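Gripper Comparison, Kitchen Bench: Notebook Entry
April 17, 2026
Entered by Tülin Toprak, Manipulation Workshop
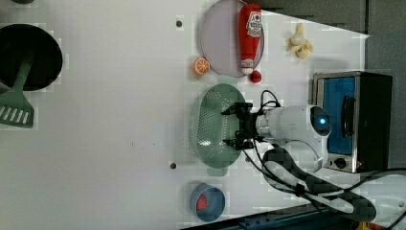
The purpose of this session was to decide which of the two candidate grippers should remain on the arm for the October program. The Brasgate two-finger unit was fitted first, and the Cheung unit followed after the midday break. The arm, the controller and the table layout were kept the same for both. Each gripper was given 100 attempts.

Brasgate results. The unit completed 88 of 100. The losses fall into two groups. Most came from the toy ketchup bottle when it was lying on the plate. The fingers close well on the body of the bottle, but the approach angle matters a great deal, and a wrist rotation that is slightly wrong pushes the bottle along the plate before the grip is made. The remaining losses came from the spatula. When the handle is propped on the pan, the planner places the grasp too close to the slotted head, and the tool swings as soon as it is lifted. I consider this a planning fault and have not charged it to the gripper in my notes, although it is included in the total.

The colander was handled by the rim only. The approach from overhead is clear provided the fingers are opened fully before the descent. Colleagues repeating this test should set the opening before the arm moves, as the Turnitine controller will not adjust the fingers while a descent is in progress. I lost a good part of the morning to this.

Soft items were better than expected. The plush banana was picked up from several directions with no change to the force limit. The orange slice is harder. It lies flat on the table and offers very little edge, and the fingertips must come down almost to the surface.

Cheung results. The first 100 attempts are logged, but I do not wish to quote a total until the force setting has been checked. The unit was run at 200 on the controller scale, while the Brasgate unit was run at 330, and I did not notice the difference until the afternoon. The two runs cannot be compared as they stand. The Cheung run will be repeated at the matching value.

Cable routing. The bundle at the wrist is acceptable for the Brasgate unit. The Cheung unit has its connector on the opposite side, and the coiled section pulled tight twice during large wrist rotations — no damage found on inspection. A longer lead has been requested from Fillutcombe. Until it arrives, please limit wrist rotation in software and note the limit used.

To do:
Repeat the Cheung run at 330.
Correct the spatula grasp point and rerun that item alone, both grippers.
Add an opening check to the start of the Turnitine script.
Record the fingertip height used for the orange slice.

The Brasgate unit is back on the arm and should stay there until the lead is delivered.

Contact the workshop | © 2026 Manipulation Workshop | Back to top

This site uses cookies to remember your settings. Accept | Decline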